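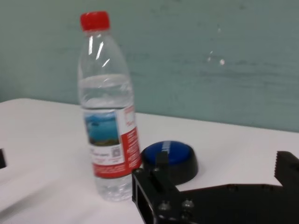 Keeping Half-Finished Water Bottles in Order

Updated 2 September 2020

Half-finished bottles pile up in the Hirkano building faster than anything else. We cleared 80 of them out of the shared rooms in August, and most still had water in them. These tips cover what to do with a bottle you have opened, how to keep the tables clean, and when to throw a bottle out.

Mark it when you open it
Write your initials on the cap with a permanent marker. A light cap takes black ink fine. On a dark or red cap, use a paint pen or put a strip of masking tape over the top. Ridges on the side of the cap make writing there a waste of time. Initials on the label work until the label gets damp and slides off.

Pick a spot and stick to it
Stand the bottle well in from the edge of the table, upright, cap on. If there is a push button, a phone or a keyboard on the same table, leave a hand's width between it and the bottle. Water that runs under a round base stays there and leaves a ring on white tops.
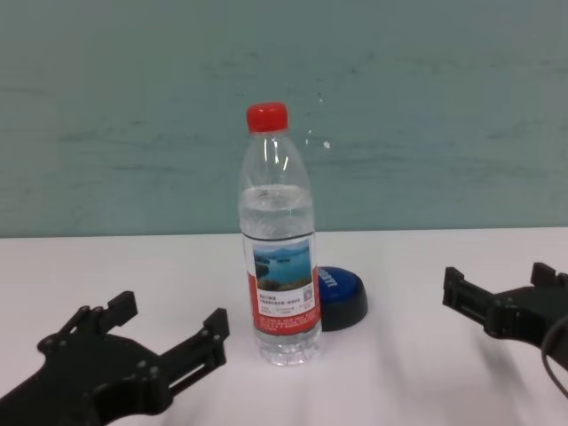
Red-capped bottle with the blue button right behind it. Leave more room than this.

Close it properly
Turn the cap until it stops, then tip the bottle over the sink for a second. If it drips, take the cap off, wipe the threads and try again. Don't crank it down hard. Thin caps split, and the next person can't open it.

Wiping the table
Lift everything off first. Use a damp cloth with one drop of dish soap, then a dry one. For rings that stay, make a paste of baking soda and water, leave it on for 2 minutes and wipe it away. Skip the green scrub pads, which dull a white surface.

Marks on the wall behind
Painted walls next to a work table pick up scuffs and smears. Go over the whole patch lightly with a soft sponge and plain water. Rubbing one small spot leaves a shiny patch that shows more than the scuff did.

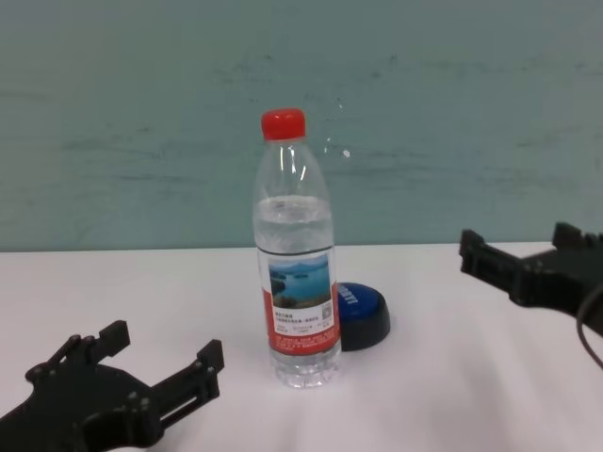 Itance Facilities Team, Hirkano Building

When to empty it
A bottle you have drunk from should be finished the same day. Pour leftovers on the plants by the stairs. Don't top up a thin single-use bottle for weeks on end, as the ribs near the base are hard to get a brush into.

Recycling
Empty the bottle, press it flat and put the cap back on. Peel the label if it comes off easily and leave it if it doesn't. Bags are picked up from the loading door every 14 days, so please don't bring bottles down with water still in them. Questions about pickup go to Abdelghani Hegazy at the front desk.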